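Harkel after-school program – progress report, June 2019

Hi Indira,

I know you asked for one page and I'm going to try, but it's been a busy stretch and there's a lot I want you to hear about before the board packet goes out!

First, sign-ups. We planned for 70 kids and ended the school year with 100 on the books, so the grant is stretching further than we promised. Most of the new families came over from the Ulloa side of town once the late bus started running. The bus is the best money we've spent all year (I'd put that in bold if I thought you'd let me). Parents who used to leave work early can now pick up at the library stop, and attendance on the last hour of homework club has stopped falling off a cliff.

Homework club itself is going fine in the lower grades and only so-so in the upper ones. The middle schoolers want help with math and we have exactly one tutor who is comfortable past fractions. I've talked to two college students who could start in the fall, and I'd like to move the leftover snack money over to pay them. Could you tell me whether that needs a formal budget change or just an email from you?

The activity hour is where the kids have the most fun, no surprise. We've kept it cheap and simple – games, stretching, crafts, a bit of cooking when the kitchen is free. 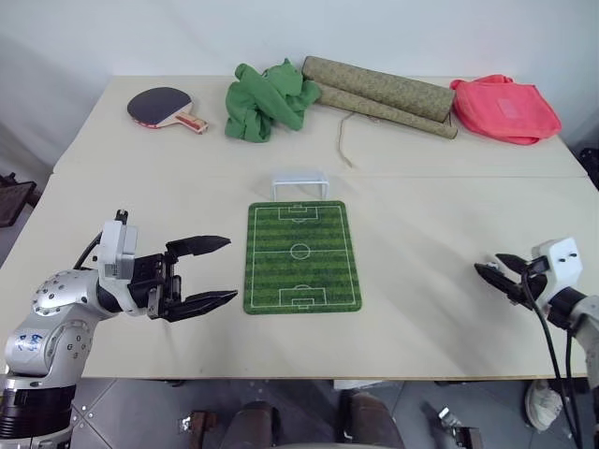 *Table tennis paddle, green cloth and rolled mats.*

Cooking hit a snag in spring when the oven at the Akside building quit, so we did four weeks of salads and wraps. The kids complained for one week and then started bringing in recipes from home, and one group made a dumpling filling I'm still thinking about. The oven is fixed now. The repair came to $200 and the building paid it, so you won't see it in our numbers.

What hasn't worked: the Friday reading group. We tried it at two different times and we never got more than a handful of kids to stay. I'd rather fold it into homework club than keep pushing, and I've written it up that way in the fall plan. If the board feels strongly about keeping it separate, I'm open to ideas.

Summer is next. We run short days, mornings only, with the Harum garden plot for the older kids. Tomatoes and beans are in – the squash went in late and I'm not hopeful.

I still owe you the spring receipts and the signed bus contract. Both are coming in a separate email.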